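白杯子的茶垢和木桌上的水印,我现在是这么收拾的

发布于 2025年4月2日 分类:家里的事

先说结论:钢丝球扔掉,漂白水收起来,去厨房翻一翻小苏打。大部分人看到这里就可以去洗杯子了,剩下的愿意听我啰嗦的继续往下看。

我喝茶喝得很凶,早上红茶,下午普洱,晚上嘴馋了还要冲一杯咖啡。杯子呢,又偏偏只喜欢纯白的。白杯子配浓茶,结果大家都懂,用上一阵子杯底就是一圈黄褐色,再懒几天,圈会往上爬。上次Fiona Mackay来家里坐,我给她倒水,她低头往杯子里看了一眼,很客气地问我是不是已经放了茶叶。没有,那是白开水。

所以那天她走了以后我就开始折腾杯子,顺手连桌子也一起折腾了。桌子的事后面讲,先讲杯子。

要准备的东西

小苏打一袋,超市烘焙货架上那种就行。柠檬酸一小包,没有的话白醋也能顶。一块软海绵,一把旧牙刷(软毛的!),两块棉布。就这些。有人会推荐那种白色的魔术擦,我也用过,去垢是真快,但它本质上是在磨,偶尔用一次没什么,天天磨,釉面会慢慢发涩,以后更容易挂垢。我有一只杯子就是这么磨坏的,现在它专门插笔。

第一步,冲一下,别急着擦

先用温水把杯子里里外外冲一遍。我一般用40度左右的水,手摸着舒服就对了。刚喝完冰的就别马上倒开水,刚倒完开水也别直接放到冷水底下冲,陶瓷杯就怕这么一冷一热,有时候当场没事,过一阵子釉面上冒出细细的纹,茶色渗进去,那就真的洗不出来了。

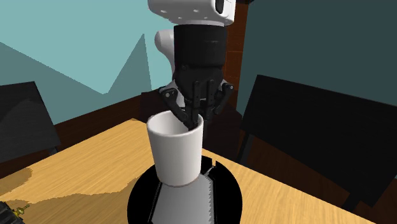 冲完倒干净,留一点点水挂在杯壁上就好,小苏打要有点潮气才粘得住。

第二步,小苏打糊

小苏打2勺,加水,一点一点加,调到像牙膏那么稠。我第一次水加多了,调成一碗白汤,倒进杯子里晃了半天什么也没发生,还以为是网上的人骗我。要稠!要能糊在杯壁上不往下流!

糊好之后去干点别的,晾个衣服,回几条消息,一集短剧的工夫差不多了。回来用湿海绵打着圈擦,不要用力,真的不用,茶垢会自己变成浅棕色的浆水下来,看着特别解压。第一次弄的人我建议拍个前后对比,很有成就感的。

杯底和杯壁交界的那个弯,海绵常常够不到,用旧牙刷伸进去转几圈。咖啡渍比茶垢顽固一点,擦完要是还有一层淡淡的影子,就再糊一遍,别换硬家伙。

第三步,水垢要换柠檬酸

这一步很多人会搞混。茶垢是有颜色的,水垢是白的,摸上去像细沙子,糊小苏打没用,得用酸。我们这边水硬,水壶和杯子都逃不掉。做法是在杯子里倒400毫升温水(杯子小就装满为止),放一小勺柠檬酸,搅匀了泡着。泡到用手指抹一下杯底觉得滑溜溜的,就可以倒掉冲净。

提醒一句,小苏打和柠檬酸别一起放。我知道冒泡泡很好看,可它俩碰到一块儿就互相抵消了,泡泡冒完,剩下一杯几乎什么都干不了的水。分开用,中间冲一次水。还有,柠檬酸和白醋都绝对不要跟漂白水碰面,会出有毒的气体,这个没得商量。

第四步,把手和杯沿

我以前洗杯子只洗里面,外面冲一下完事。后来有天光线好,我把杯子侧过来看,把手根部居然有一道灰!就是把手跟杯身接上的那两个地方,手指捏着,油和灰全攒在那儿。还有杯沿外侧,涂口红的朋友应该深有体会。

洗这些地方,把杯子斜着拿最顺手,杯口冲下,水和泡沫顺着就流走了,不会倒灌进袖子里(别问)。把手的圈里用布条穿过去来回拉,像擦皮鞋那样,比牙刷还干净。
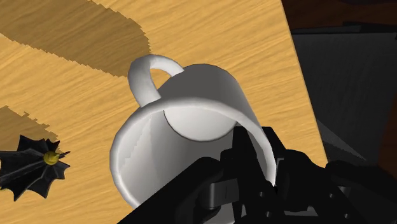
白色马克杯斜过来,左上方是圆圆厚厚的把手,接杯身的两头别漏洗。

口红印单独说一下。洗洁精直接点在印子上,干着点,不要先沾水,用指腹揉开再冲。口红里都是油和蜡,先沾水反而滑不动。Kirsty MacKinnon教我的,她在Baird上班,茶水间公用的杯子她看不下去,一个人默默洗了一整个秋天。

第五步,晾

洗完倒扣在架子上,底下要透气。直接扣在桌面上也行,但是很容易在桌上捂出一个圆圈来。对,我要开始讲桌子了。

木桌上那些圈圈

我家这张是浅色的木桌,蜂蜜色偏淡一点,当初就是图它亮堂。缺点是什么都藏不住,水印、茶印、外卖盒的油印,全都登记在册。去年9月我发了一次狠,把整张桌子从头到尾弄了一遍,到现在状态都还不错,所以下面写的都是我自己试过的。

先分清楚是白圈还是黑圈。白圈是潮气闷在漆面或者油蜡层里头,没伤到木头,好办。黑圈是水已经进到木头里去了,麻烦一些。

白圈的办法:找一块干棉布,叠两层盖在印子上,电熨斗调最低档,不开蒸汽,轻轻按几秒就拿开看看。没消就再按几秒。千万别放在那儿不动!我按的时候一直屏着气,其实过程很快,揭开布那一下,印子就淡了一大半,剩下的第二天自己也退了。要是不敢用熨斗,电吹风开温风慢慢吹也可以,就是费胳膊。

黑圈的办法:只能磨。400目的砂纸,顺着木纹,轻轻地,一定顺着木纹。横着磨会留下一道道细划痕,上油以后看得更清楚,我在桌子尽头靠墙那一块就有几道,位置比较隐蔽,算是学费。磨到印子浅了就收手,不用追求完全消失。磨完用拧得很干的布把粉擦掉,晾透。

有一点要注意,这是说表面上了油或者木蜡油的实木桌。如果是贴皮的,或者表面有厚厚一层亮漆,别磨,磨穿了就回不来了。拿不准的话,去桌子底面找个角落先试一小块。

上油

我用的是Multotis的727,一小罐,开盖有点橙子皮的味道。别的牌子肯定也行,我只是没用过,不敢乱说。倒一点点在棉布上,真的只要一点点,薄薄地推开,像给脸上擦面霜那样(擦多了一样会油得发亮,还粘灰)。推完等一会儿,换一块干净的布把多余的收走。最容易翻车的就是收油这一步,Fergus Nisbet照着我说的给他家餐桌上油,收油偷懒没收,第二天早饭的报纸粘在桌上撕不下来,他现在桌上有半个填字游戏。

沾过油的布不要揉成一团丢垃圾桶,干性油会自己发热,严重的会起火。摊平了晾在室外,干硬了再扔。这条请认真看。

上完油当天别放东西,晚上睡一觉再说。

桌上的东西怎么摆

桌子弄好了,自然就舍不得乱放。我现在的规矩很简单:凡是会出水的,底下都垫一块毛毡。花瓶、花盆是重灾区,瓶身看着干干的,瓶底常年有一圈潮气,等发现的时候圈已经印好了。毛毡剪成比瓶底小一点的圆,从外面看不出来,又不会刮桌面。

重的东西隔一阵挪一挪。浅色木头晒了太阳颜色会变深,一直压着的地方却不变,等哪天搬走,桌上就留了个浅色的影子,比水印还难弄。我有个摆了很久的盆就是这样,挪开以后那一块白得刺眼,后来只好把它空着让太阳慢慢追上来。 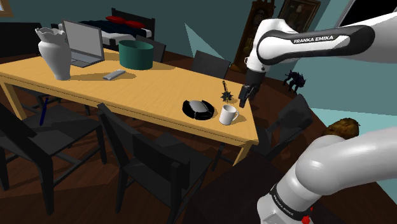 浅色长木桌,白花瓶后面是打开的灰色笔记本电脑,旁边是深绿色的圆盆。

还有电脑。笔记本旁边放水杯这件事,我劝不动任何人,包括我自己,那至少放在不用鼠标的那只手那边,离键盘远一点。花瓶也是同理,换水的时候端到水槽去换,别图省事拎着水壶往桌上的瓶子里灌,我灌过,手一抖,后面的事就不说了。

平时的维护

杯子:喝完随手冲一下,哪怕只用清水冲。茶垢刚挂上去的时候一抹就掉,放过夜就不一样了。我现在睡前顺手冲,小苏打大扫除的次数少了很多。

桌子:干布擦灰,湿布擦脏,湿布擦完马上再用干布走一遍。酒精湿巾别用,会把油层咬掉,看着越擦越干净,过几个月整块发白发干。

几个朋友问过的

Iona Tosh问带金边的杯子能不能照这么洗。金边那一圈不行哦,小苏打也是有一点点磨的,柠檬酸泡久了金边也会发暗。用洗洁精和手指肚慢慢来,里面的茶垢可以糊,避开边就好。

也有人问小苏打能不能换成牙膏。能,效果差不多,就是洗完那几天喝什么都是薄荷味的。普洱配薄荷,我试过了,不推荐。

紫砂的不要照我这个洗,那个我不懂,去问懂的人。

下次想写写水壶里的水垢,还有那个怎么都刷不到的壶嘴。有好办法的在下面留言教教我,我那把壶已经快倒不出水了。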